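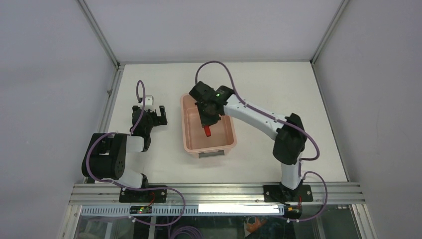 Fig. 1. Two robot arms on the front rail, left gripper open.

Opening Slots at a Small Rock Festival: Who Watches the First Band?
Final project report, Live Music and Events module

5 min read

1. What we set out to do

Flasthorpe is a one-day rock festival in a field behind a leisure center. Main stage, a tent, a food row. We wanted to know if the band that plays first on the main stage gets anything out of it. Bands say yes in interviews, always. Biggest show of our lives, dream come true etc. But the gates have only just opened and half the crowd is still looking for the toilets.

So the question: do people who see the opener remember them by the evening, and do they go and listen later?

The opener this year was Harko, a loud four-piece with one EP out. Headliner was Ghanem. We picked Flasthorpe mainly as it was close and the organizers said yes to our email the same day. Two other festivals never wrote back.

2. Background

There is plenty written on headliners and ticket sales, much less on the bottom of the poster. Most of what we found was band interviews and a few blog posts by managers. The usual story is that the opening slot is a trade – low fee, early start, bad sound, in return for a big name on the band's list of shows. Some bands come out of it with a better slot the next year. Plenty don't, but those ones don't get interviewed much, so the reading is a bit one sided. We tried to keep that in mind.

Older posts also talk about "the walk-in crowd," meaning people who end up in front of the stage only because the path from the gate goes past it. At Flasthorpe the path does exactly that. Helpful for Harko, not so helpful for us, see section 6.

3. Method

Gate count first. The organizers gave us the wristband scans up to the moment Harko started: 676 people on site. Doesn't tell you where they were standing, only that they were in.

Then short interviews. We stopped people in the food row in the late afternoon and asked the same few things in the same order. Did you see the first band on the main stage. Can you name them. What do you remember. Would you look them up. We got over 30 usable ones. Some were cut short when the tent bands started up and you couldn't hear a thing on the recorder.

We also talked to Harko behind the stage after their set, all of them on one bench and talking over each other. Typing that up took longer than anything else in the project. And we left a question sheet at the Ritham, the bar in town where Harko play most months, to see if anybody came in afterward who had found them through the festival.

Consent was asked out loud at the start of each recording. No names kept.

4. What people told us

Most people we stopped had seen at least some of the set. Fewer could name the band. A common answer was "the ones with the yellow drum kit" or just "the loud ones." One woman had the name written on her hand with a question mark after it. Another had seen them before at the Ritham and had come early on purpose, she was very clear about that.

What stuck was nearly always something between the songs. The singer asked everyone sitting on the grass to stand up, then waited, in silence, for what felt like ages until they did. Almost everybody who saw the set brought this up. Hardly anyone brought up a song. The cover they did near the end got a few mentions, but people disagreed on what it was a cover of.

Would you look them up: a lot of yes. We don't trust it. People are polite to students with a recorder. Next time the question should be put in a way that costs them something, e.g. following the band there and then on their phone.

Sound came up a lot without us asking. Vocals too quiet for the first couple of songs, then fine. The band told us the same, they got a line check and no proper soundcheck. Ghanem had the stage all morning. That is normal, apparently, and Harko weren't bitter about it – the drummer said she'd do the same if it was her name at the top.

5. What the band told us

They were still buzzing. They had been told about the slot in April by text and thought it was meant for somebody else. They lost money on the day once the van was paid for, but sold more shirts than they ever had in one go and ran out of mediums. Would do it again tomorrow.

Asked what they would change, they said start with the slow song. They opened with the fastest one to grab people and thought it was wasted on a crowd still walking in. We thought this was the most useful thing anyone said to us all day, it goes against most of the advice in the blog posts.

The question sheet at the Ritham came back with only a handful of answers on it and one drawing of a dog. Two of the answers did mention the festival. Too few to build anything on.

6. Problems

The food row was a bad place to stand. It's next to the main stage, so we were always going to meet people who had been near the main stage. Anyone who spent the day in the tent is missing.

We had one recorder between us. The wind sheild fell off early on and wasn't found.

The weather was good. In rain the walk-in crowd might go straight to the tent, and then the whole thing looks different. We can't say.

We should have asked age.

7. Findings

An opening slot at a festival this size seems to give a band a crowd that watches but doesn't catch the name. The banner behind Harko was the festival's own, with no band name on it, and the singer said who they were once, right at the start, when the vocals were too quiet to hear. A cheap banner and saying the name again before the last song would probably of done more than any change to the set. The band agreed when we said so, and they have a banner now for the December show at the Ritham.

Shirts and talking between songs both mattered more than we expected. Sound mattered less than people's complaints suggested, as the ones who complained still stayed to the end.

8. If someone picks this up next year

Ask for the scans early. Put one person in the tent. Do the band interview before the set as well as after, the mood is completely different. And type up the recordings the same night, ours waited until the Monday and by then we could not tell half the voices apart.

Interview questions and the blank question sheet are in the shared folder. Transcripts on request, minus the swearing in Harko's.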